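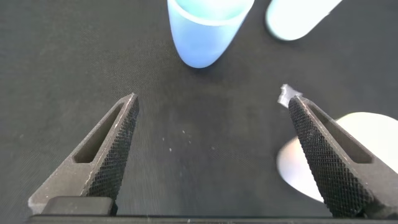

1/ A thread on why the 94 from Gurnham to Minside runs late in the afternoon and recovers by evening, using the printed timetable and a lot of standing at Whitlock. Nearly everything I know about rural bus scheduling comes from this one route, so treat it as a worked case.

2/ The basics. It is an hourly service worked by 2 buses. Two buses on an hourly headway means each one has exactly 120 minutes to go out, turn round, come back and turn round again. That total is called the cycle time. It is fixed by the headway and the number of vehicles, and the road has no say in it.

3/ The timetable allows 53 minutes end to end. Out and back is 106, leaving 14 minutes of the cycle, split as 7 at each terminus. That time is layover, sometimes called recovery, and it does two jobs. The driver gets a pause and the bus gets a chance to catch up.

4/ If a bus reaches Minside five minutes down, it sits for two minutes and leaves on time. If it arrives nine minutes down, it leaves two late, and those two minutes travel back with it to Gurnham. Lateness under seven minutes dies at the terminus. Anything over is passed on to the next trip.

5/ Most complaints I read treat each late bus as a separate event. On a route with two vehicles they are nearly always the same event, seen at different stops over the following couple of hours. The 16:10 from Whitlock is late because the 14:00 from Gurnham was.
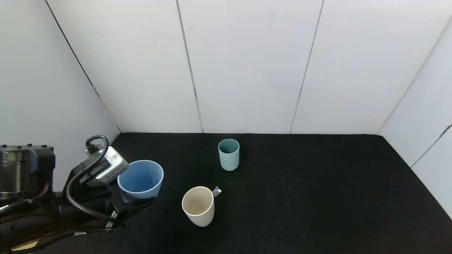
Why not just add a third bus?

A third vehicle and its drivers would be the largest single cost on the route. At the same hourly frequency it would also give 180 minutes of cycle time for 106 minutes of driving, so each bus would spend over an hour of every cycle parked.

6/ Next, where the minutes go. Timetables list only some of the stops, and those are the timing points. The 94 has them at Gurnham bus station, Gurnham hospital, Whitlock market place and Minside. A driver running early must wait at a timing point. Between them there's no obligation to wait, and the times in the app are interpolated.

7/ Interpolated means the software takes the interval between two timing points and shares it out by distance, or evenly if whoever built the file was in a hurry. Neither method knows about the hill out of Whitlock or the level crossing. So an intermediate stop can be "three minutes late" every single day with the bus running exactly to plan.

8/ The 2000 timetable (I have the paper booklet, green cover, staples gone) gave 46 minutes end to end. Same two buses, same hourly headway, so there were 14 minutes of layover at each terminus. Over the years the running time crept up by seven minutes and every one of those minutes came out of the layover.

9/ Each change was reasonable taken singly. Two minutes for the new traffic lights at the hospital. Two for the 20 limit through Whitlock. Three for the diversion round the retail park, which picks up a decent number of passengers. The frequency never changed and the fleet never changed, so there was nowhere else for the time to come from.

10/ The result is a timetable that looks more honest at the stops and is less reliable over a day. Published times match the road better. The ability to absorb a bad trip has halved. If you only measure average lateness on the first few departures you will conclude that things have improved.
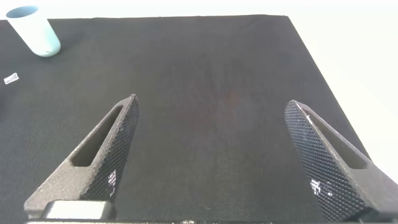
Blue cup, dark cloth.

11/ School traffic. The 14:00 from Gurnham passes the hospital at shift change and reaches Whitlock before the schools are out. The return trip meets them full on. Boarding time goes up in proportion to the number of people paying or asking something at the door. Passes are quick. Change is slow. "Does this go to the leisure centre" is slower than either.

12/ There is also a feedback effect. A late bus has had longer for people to gather at each stop, so it picks up more of them, so it gets later. On a frequent town route this causes bunching. On an hourly route the buses are too far apart to bunch, but the same mechanism still works on each trip.

13/ Recovery in the evening has a dull explanation. After 18:00 the 53 minutes is generous. The bus can run it in 45 with light loads, so the real slack per round trip is the 14 minutes of layover plus whatever it saves on the road. A bus that is 15 down at teatime is normally back to time by its second departure.

14/ Which suggests the obvious fix, time-banded running times. Use 48 minutes early and late, 53 in the middle of the day, 56 when the schools are out. Cycle time stays at 120 throughout. At 56 the layover drops to four minutes each end, so that band has to be short, with a slack band straight after it.

15/ The objection is that departures stop being at the same minutes past each hour at Whitlock, and people do like that. A clockface pattern is easy to remember and it fits on a small sign. My own view is that one odd hour in the afternoon is a fair price. Reasonable people at the operator have told me otherwise.

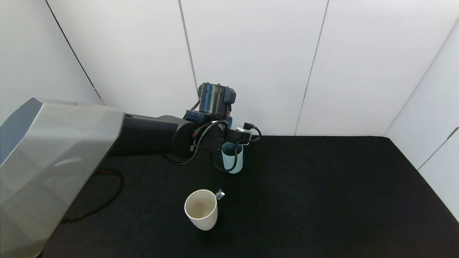
16/ How to check your own route. Find one vehicle in the live map and follow it for a full cycle, writing down its arrival and departure at each terminus. Do this for several afternoons. Arrival minus scheduled arrival tells you about the road. Departure minus scheduled departure tells you whether the layover coped.

17/ I put mine into Gindska, a free plotting tool that draws time against distance. Each bus is a zigzag line and layover shows as a flat step at top and bottom. When the flat steps vanish, the route is in trouble. A sheet of graph paper does the same thing and is easier to carry.

18/ Next set of observations is November, when the Whitlock roadworks are due to be cleared. I have also asked for the old timing file for the hospital section. If anyone has a Gurnham area booklet from between 2000 and the retail park diversion, I would like a scan of the 94 page, both directions.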